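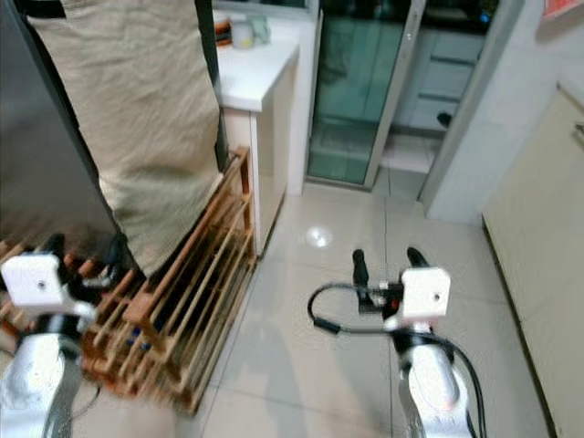

Kapitel 4
Kälte als Ware: Lagern, Kühlen, Vergessen

Wer wissen will, wie eine Gesellschaft mit Zeit umgeht, kann ihre Philosophen lesen. Schneller geht es, wenn man ihre Vorratshaltung studiert. Über Jahrhunderte war Haltbarkeit eine Frage von Salz, Rauch, Essig und einem Keller, in den man ungern hinunterging. Was im April noch da war, schmeckte nach allem davon zugleich.

Die künstliche Kälte hat daran mehr geändert, als man ihrem gleichmäßigen Brummen anhört. Sie hat den Einkauf vom Verzehr getrennt und damit eine Lücke geschaffen, in der sich gute Vorsätze ansammeln, vor allem in Gestalt von Gemüse. Die Lebensmittelwirtschaft lebt von dieser Lücke nicht schlecht.

4.1 Was Kälte leistet und was nicht

Kälte tötet die meisten Keime nicht ab, sie macht sie langsam. Stoffwechsel und Vermehrung von Mikroorganismen hängen von der Temperatur ab, ebenso die Enzyme im Lebensmittel selbst. Ein Apfel atmet nach der Ernte weiter, er verbraucht Sauerstoff und Zucker und gibt Wärme ab. Im Kühlraum tut er das gemächlicher. Wird er aufgeschnitten, liegen die verletzten Zellen offen, die Schnittfläche bräunt, und aus einem robusten Lagerobst ist ein empfindliches Produkt geworden, das man dafür teurer verkaufen kann.

Den Weg vom Erzeuger bis zur Küche nennt man Kühlkette. Der Begriff ist gut gewählt, denn wie bei jeder Kette fragt nach einem Riss jedes Glied zuerst beim Nachbarn nach. Am gründlichsten überwacht werden Lager und Lastwagen. Das letzte Glied, der Haushalt, führt kein Protokoll und hält die Tür offen, während es überlegt, worauf es Appetit hat.

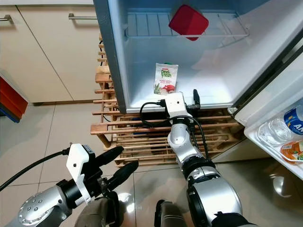
Abb. 4.1: Verpackte Ware am Ende der Kühlkette: Beutel der Marke »Peel-a-Fresh« mit aufgedruckten Apfelspalten.

4.2 Fallbeispiel: Das Kühlhaus Krawczyk

Das Kühlhaus Krawczyk in Lereo lagert auf 164 Palettenplätzen Kernobst aus der Umgebung. Sein größter Abnehmer, der Schneidebetrieb Monurik, ruft werktags 20 Paletten ab, in der Hochsaison gern auch mehr und gern ohne Ankündigung. Erfasst wird der Bestand mit der Lagersoftware Wistilik, die für jede Palette Einlagerungstag, Sorte und Temperaturverlauf speichert - und daneben mit einem Klemmbrett, dem die Belegschaft mehr traut.

An diesem Betrieb werden wir im Folgenden die Begriffe Umschlagshäufigkeit, Schwund und Restlaufzeit einführen. Schwund bezeichnet dabei den Unterschied zwischen dem, was laut System vorhanden ist, und dem, was tatsächlich im Regal steht. Für den Privathaushalt fehlt ein entsprechender Fachausdruck, das Phänomen ist dort aber gut bekannt.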